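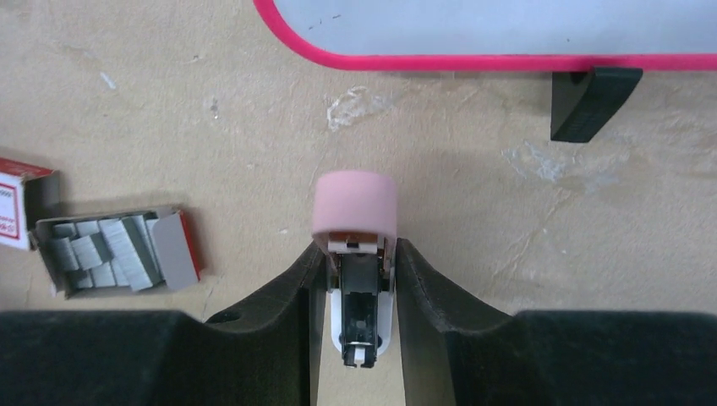 *Pink-top mini, refill time*

**baran_desk:** Reloading my favorite little stapler! The pale pink cap is so cute, and it goes great with the pink edge on my whiteboard.

**Jitus:** Love it! But minis jam on me past 2 sheets — I'd go full size.

**noeline_t:** Disagree! Mine has lived in my bag since November and never jams. Don't overfill the track, though.

**Jitus:** Okay, maybe I just buy bad staples, lol.

**baran_desk:** Ha! Full size is for the office — this one stays with me.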